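What I learned asking my state representative for one vote

I had never been inside our state capitol until this August, when I rode up with a group from four congregations to ask our representative to support the driver's license bill. I said I would write it up for the people at church who couldn't come. My sister also wants to know what I was doing there, so this is for her too.

The bill is simple enough to explain. Right now you need to prove lawful immigration status to get a license in our state. The bill would create a second kind of license, marked as not valid for federal purposes, that anyone who lives here could apply for. You would still take the written test and the road test. You would still have to show who you are and where you live, and you would still need insurance. The card could not be used to vote or get on a plane.

I came to this through my job and not through church. I do payroll for a company in Skulport that supplies kitchens, and over the years I have watched several good people quit because they couldn't get to work. The bus stops running at 7:15 in the evening and the second shift ends at eleven. Some of them drove anyway. One man was pulled over for a brake light and lost his car for six weeks, and then he lost the job. I knew his kids' names from the insurance forms.

Then in the spring our pastor read a letter during announcements from the mosque on Makokha Street, asking if other congregations would join them in pushing for the bill. I put my name on the sheet at the back. I don't usually put my name on sheets.

Who went

There were us (Lutherans, mostly over sixty), the mosque, the Catholic parish in Pomorport, and a small Pentecostal church that meets in what used to be a carpet store. The person who held it all together was Lurdes Gouveia from the parish. She has worked on immigration paperwork for years and knows the bill line by line. She made the calls, booked the bus, and told us what to wear, which was regular clothes, no matching T-shirts. She thinks a legislator talks differently to people who look like they walked in from the grocery store.

The drive is 120 miles each way. We left from the parish lot at 5:45 in the morning. I sat next to a retired school bus driver from the mosque who had opinions about our driver's lane changes and shared them quietly with me for the first hour. After that we talked about teaching teenagers to drive. He taught five of his own and two nephews, all in the same Corolla.

We had been collecting postcards since Easter. The goal was 1,000 and we went over it by a little. They were bundled by ZIP code with rubber bands, in two boxes. If you are going to do this, bundle them by ZIP code. A staff person told us later that cards from outside the district get put in a different pile and mostly don't get looked at.

The practice round

Lurdes made us practice on the bus. She played the representative and she was tougher than he was. She asked why people who broke one law should get a benefit under another. She asked what it would cost. She asked me how many people in the district this would help, and I gave a number I had read somewhere, and she asked where I had read it, and I couldn't say. After that I took it out.

What she wanted from each of us was one thing we knew personally. The priest could talk about families who stopped coming to evening Mass. The bus driver could talk about road safety and what it means when a person at the wheel has never had to pass a test. I had payroll. She wanted the story in under a minute, with no names in it, and then she wanted us to ask the question and stop talking.

The question was "Will you vote for the bill?" It feels rude to say it that plainly. Most of us kept softening it. We said things like "we hope you'll consider," and she would shake her head and make us go again.

There was some disagreement on the bus and I want to be fair about it. A couple from my own church were for the licenses but did not like the idea of going as a church. They felt that a congregation includes people who would vote the other way, and that those people had not been asked. I don't think they are wrong. We settled on saying "I'm a member of" and leaving out "my church believes." It came up again on the way home and I expect it will come up at the annual meeting.

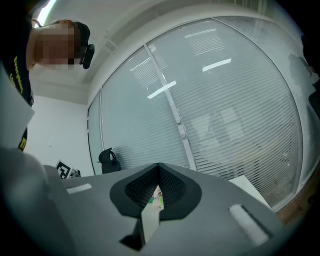
The meeting itself

We had been given fifteen minutes at 10:30. We got eleven. The representative was late from another meeting and had to leave for a vote, but he was polite and he did sit down, and I was told that isn't always the case. Only six of us could fit in the room. Lurdes had decided ahead of time who they would be, and the rest waited in the hall with the postcards. I was one of the six. I would have been happy in the hall.

The imam opened by thanking him for something he had done after the flood two years ago, getting a road reopened near the mosque. The representative clearly remembered it and sat back a bit in his chair. Then the bus driver spoke, and then the priest, and then me.

I told him about the brake light. I said the company had to hire and train a replacement and that it took most of two months. He asked whether the company supported the bill. I said I wasn't speaking for the company and didn't know. That was the truth, but I could see it was the answer he was most interested in. If I did it again I would find out before I went.

He had two concerns. One was whether the card would look different enough from a regular license. Lurdes had a printout of the section that deals with that, with the sentence highlighted, and she handed it over without making a speech. The other was that he'd had calls against it from his own voters, more calls than for it. He said that straight out and I appreciated it.

Then Lurdes asked him the question. He said he was "looking at it closely." She asked when he thought he might know. He said before it came out of the transportation panel. She asked if she could call his office on Thursday to see whether he had any other questions, and he said yes, and that was the meeting.

Afterward

In the hallway several people were disappointed. I think they had expected either a yes or an argument. I was mostly relieved that I hadn't lost my place. The bill had 41 sponsors that morning, counting both chambers, and we all would have liked to get on the bus with one more.

We ate lunch at a place called Prideo two blocks from the capitol. It does sandwiches and a decent lentil soup and they were very nice about seating so many of us at once. The priest and the imam ended up at the end of the table talking about roofs. Both buildings have flat ones and both leak. That was the longest conversation of the day and it had nothing to do with any bill.

On the ride home people slept. The woman across the aisle from me, who goes to the Pentecostal church, told me she had driven without a license for nine years before she was able to get her papers in order. She has one now and keeps it in a plastic sleeve. She hadn't wanted to speak in the meeting and Lurdes hadn't pushed her. She said that for those nine years she never once turned on the radio in the car. She wanted to hear everything.

I have thought about that more than about anything said in the office.

If you want to do something

A few practical notes, since people have asked me after services.

Phone calls count for more than I thought. The staff keep a tally, for and against, and he plainly looks at it. You give your name and your ZIP code and say you would like him to vote for the driver's license bill. It took me under two minutes, including the hold.

Letters on paper are fine. Emails that all have the same wording get counted as one kind of thing and set aside, so write your own two sentences even if they aren't as good.

Don't call if you don't live in the district. Find out who yours is and call that one. The Pomorport side of the river is a different district from ours, which I did not know until the bus.

If you are an employer or you know one well enough to ask, that seems to be the piece we are missing. I have asked for a half hour with the owner where I work. I don't know what he will say. He is not a political person, but he does complain about turnover.

And if you are against the bill, I would still like to talk. I've had two of those conversations so far at coffee hour and both were better than I expected. One man's worry was about insurance rates, and I told him I would look into it and get back to him. I have printed some things out and am reading them this week.

Lurdes called the office when she said she would. He had one more question, about what documents a person would bring to prove where they live. She sent him the page number. The panel takes the bill up again after the recess, and there is talk of a second bus. I said I'd go if they need someone, though this time I would bring a cushion for the seat.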